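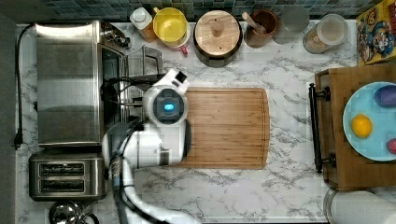

What should be decided before asking for a quote?

Decide the tasks, the counter the arm will work on, and who will reset the objects between runs. Those three settle the reach, the payload, the gripper and most of the staffing cost. A quote requested before they are settled will usually have to be redone, and suppliers hold prices for a limited time.

Section 2. Planning and budgeting a kitchen counter station

This section is for the person who prepares the purchase request. It covers one Flasgate station with a single arm on a household-type counter. If you are planning a station with two arms, read this section first and then Section 7, which lists the differences.

Installation is covered in Section 3. Do not order anything from this section until step 8 is complete.

2.1 Write the task list

1. List every task the station has to perform in its first year. Use one line per task: the object, where it starts, where it ends.

2. Mark each task as "must" or "later." Price the station for the "must" lines only. Tasks marked "later" go into the second-year request.

3. For each "must" line, write down the heaviest object and the widest object. Weigh containers full.

4. Compare the heaviest object with the payload on the arm's data sheet, after subtracting the weight of the gripper, the wrist camera and the bracket between them. Buyers often compare against the full payload figure and find out at commissioning that a filled canister is too much.

Note: Payload on a data sheet is normally given close to the wrist flange. An object held well out in front of the fingers uses up more of it.

5. Compare the widest object with the gripper opening. Allow a margin on both sides for the fingers to approach. A gripper with a wider opening usually costs more and weighs more, so go back to step 4 if you change it.

2.2 Measure the room

6. Measure the counter depth, the counter length, the height from the counter to any cabinet or shelf above it, and the distance to the nearest walkway. The standard Flasgate layout assumes a counter depth of 635 mm. Shallower counters can be used, but the mount has to be moved forward and you lose working area behind it.

7. Draw the counter on squared paper or in any drawing program and place the appliances, the containers and the work surface on it. Then draw the arm's reach from the intended mounting point. Everything on the "must" list has to sit inside the reach with some space left over. Objects at the very limit of the reach can be touched from one direction only.

Appliances take more room than their outlines. A front-opening door needs its full swing, and a toaster needs clearance above the slots. Draw both. If the station will use working appliances, check each one against the circuit it will be plugged into, and do this with the arm controller, the computer and the monitor counted on the same sheet. We recommend a separate circuit for the appliances. Electrical work is quoted by your own electrician and is not part of the station price.

Caution: Keep the emergency stop where a person standing at the counter can reach it without leaning into the arm's working area. If your drawing has no place for it, the layout has to change before you order.

Caution: Cable routes must not cross hot surfaces or the path of an appliance door. Add the extra cable length needed to go around them to the order. Extension leads bought later tend to be the wrong type.

2.3 Cameras and lighting

A wrist camera is included in the standard station. Overhead and side cameras are ordered separately, and most sites end up with at least one of them.

A wrist camera gives a close view of whatever the gripper is approaching, with part of the gripper always in view. It is the right camera for judging a grasp and a poor one for judging where the arm is on the counter. An overhead camera is the opposite: it covers the layout well and sees little of what happens under the gripper when the wrist is directly above an object.
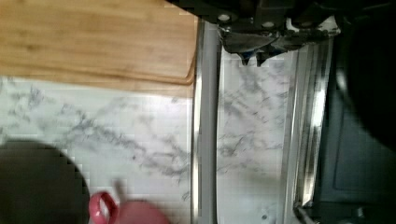 For this reason the budget sheet in 2.4 has separate lines for the two. Fill in both even if you intend to buy only one at first, so that the port and the bracket position are reserved. Adding a camera afterwards means repeating the calibration for the whole station.

Polished metal is the other item to plan for. Steel trim and appliance housings reflect the ceiling lights and the status lights on the arm, and reflections change as the arm moves. You can reduce this with diffused lighting panels, which are a small cost at purchase. Replacing the ceiling fittings is a large one. Try the room lighting with a borrowed camera and the real appliances before you commit to either.

Blinds are worth including if the room has a window facing the counter. Runs recorded in the morning and in the late afternoon will otherwise look different.

2.4 Fill in the budget sheet

8. Copy the lines below into your purchase request and enter a figure on each one. Enter zero where a line does not apply. Do not delete lines – the approver needs to see that they were considered.

Arm and controller
Gripper and spare fingers
Mount and counter reinforcement
Wrist camera, bracket and cable
Overhead or side camera, bracket and cable
Computer, monitor and storage
Emergency stop and signage
Cable clips, straps and sleeves
Appliances and kitchen goods
Lighting and blinds
Electrical work
Freight and unpacking
Installation visit
Operator training
Second-year service

The fit-out for one station at Anbridge came to $3,755, excluding the arm, the controller and the computer. The Flakonel mount, counter reinforcement and cabling were $3,000 of that, kitchen goods and spare fingers were $600, and freight made up the rest. Your figures will differ, mainly on the mount. A counter that is already on a steel frame needs no reinforcement.

Josué Barros, who approved the Anbridge request, asked for two changes that we have since added to the sheet. Spare fingers are now on the gripper line, where they used to be under consumables, and storage is named on the computer line. Recorded video fills drives quickly and had been left out of the first request altogether.

Kitchen goods deserve more thought than their price suggests. Buy the same item more than once if it can break, stain or go out of production. Food packaging is redesigned without notice, so a box that has to look the same through the whole project should be bought in quantity at the start and stored flat. For produce, decide early between real items and plastic or dyed substitutes. Substitutes keep for months and weigh less than the real thing, and a grip force set on one may not suit the other.

Note: Mugs with handles, lidded canisters and drawers with bar handles each call for a different approach by the gripper. If all of these are on your list, allow extra operator hours in the first month.

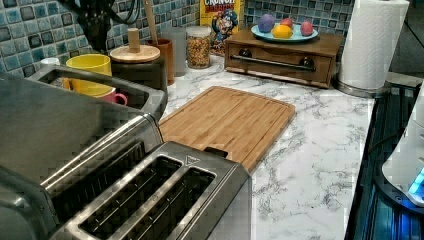

2.5 Choose how to buy

Outright purchase. Suited to stations that will run for two years or longer. The arm belongs to your site, and you can change the gripper or the mount without asking. Budget for service from the second year on.

Lease. Suited to a fixed project with an end date. Check who pays for wear to the joints and the cables, and whether the arm may be mounted to a counter with screws. Some leases allow clamps only.

Used equipment. Dal Bello supplies refurbished arms for the Flasgate mount. Ask for the operating hours, the firmware version and the date of the last joint inspection, and get them in writing. A used arm without a brake test report should not be ordered.

Whichever route you take, ask for the following on the quote:

– the arm, gripper and controller as separate lines
– the length of every supplied cable
– the warranty start date (delivery or commissioning)
– the price and delivery time of one replacement joint
– the cost of a second installation visit

The warranty start date matters where the room is not ready. An arm that waits in its crate until the electrician is finished can use up a good part of its first-year cover.

2.6 Plan the schedule

9. Work backward from the date of the first real run. Leave time for calibration and for operator practice, and put the electrical work before delivery.

10. Order the mount first. It has the longest lead time of the parts we supply. Orders placed in November are normally delivered in the new year.

11. Confirm the delivery route: door widths, elevator, and a clear place to unpack. Two people are needed to lift the arm onto the mount.

12. Name the person who will sign for the delivery and the person who will keep the counter layout. They can be the same person. The layout keeper has a printed copy of the drawing from step 7 and returns every object to its marked position at the end of the day.

Caution: Do not let kitchen goods be borrowed from the station for ordinary use. Keep station items labeled underneath and store spares in a locked cupboard. 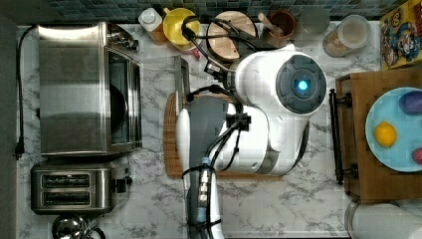

How much should be set aside for running costs?

Operator time is the largest running cost, so start there. Time a person resetting the counter by hand between runs, multiply by the runs you expect in a week, and add the time spent supervising the arm. Then add service, replacement fingers, replacement cables and kitchen goods. Keep this total apart from the purchase request, as many sites pay for the two from different budgets.

Check the running costs again after the first three months. Sites that run several short tasks a day spend more on resets than sites that run one long one. Replace your estimates with the recorded hours and keep the old sheet with it.

When steps 1 to 12 are complete, send the task list, the counter drawing and the budget sheet to your Flasgate contact. You will receive a parts list to check against the sheet. Continue with Section 3 once the parts list has been signed.

Section 2 last revised July 24, 2024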